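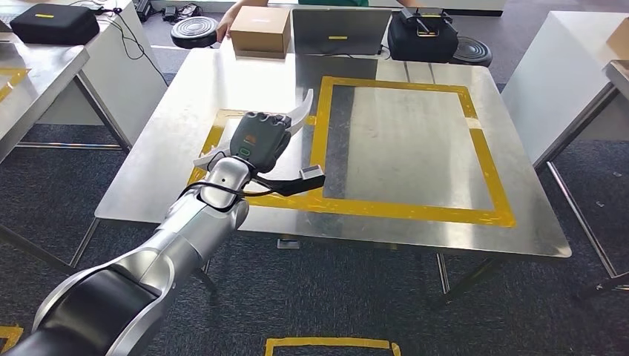
Moataz Erraji demande que la première ligne de ce README dise clairement que les épisodes du lot C ne doivent pas servir à l'entraînement sans filtrage, car la main s'y referme parfois sans qu'aucune commande ait été envoyée. C'est noté, et c'est l'objet de cette fiche.

# Flela - lot C, fermetures non commandées

Poste : bras et main robotisés au-dessus d'une table en inox, zones délimitées au ruban adhésif jaune.
Responsable du lot : Khadija Abdel Rahman
Analyse du défaut : Othmane Chraibi

## Contenu

Le lot compte 79 épisodes, enregistrés en mars. Parmi eux, 26 contiennent au moins une fermeture non commandée. Ils sont conservés tels quels dans `episodes/defaut/`. Les autres sont dans `episodes/nominal/`.

Chaque épisode comprend :

- `commande.csv` : consignes envoyées à la main et au bras
- `etat.csv` : positions articulaires et courants mesurés
- `vue.mp4` : vue de tête
- `notes.txt` : remarques de l'opérateur, parfois vide

## Le défaut

La communication avec la main se coupe pendant environ 36 ms. À la reprise, le contrôleur rejoue la dernière consigne de fermeture restée en mémoire tampon. Le bras, lui, continue sa trajectoire normalement. Le voyant de la main ne change pas d'état pendant la coupure - il ne faut donc pas s'y fier pour trier les vidéos.

Les coupures surviennent surtout quand le poignet approche de sa butée en rotation. Le faisceau de câbles a été remplacé, puis le défaut est revenu deux fois avec le neuf. La cause matérielle reste ouverte.

## Sécurité

Lors d'un épisode, la main s'est refermée sur la manche de Lahcen Benkirane pendant qu'il replaçait une pièce. Pas de blessure. Depuis :

- aucune main dans la zone jaune tant que le bras est sous tension
- arrêt d'urgence tenu par une deuxième personne
- tampon vidé à chaque reconnexion (firmware main, branche `castellanos`)

Le vidage du tampon supprime la fermeture, pas la coupure.

## Filtrage

 python trier.py --lot C --exclure defaut

Le script compare `commande.csv` et `etat.csv`. Il manque les coupures survenues main déjà fermée ; 6 épisodes ont été reclassés manuellement par Yolanda Ospina, voir `reclasses.txt`.

## À faire

- rejouer la rotation du poignet à vitesse réduite
- horodatage commun pour la vue de tête (décalage non corrigé)

Rechercher dans ce dépôt Tous les fichiers OK

© Stuludby - Contact - Haut de page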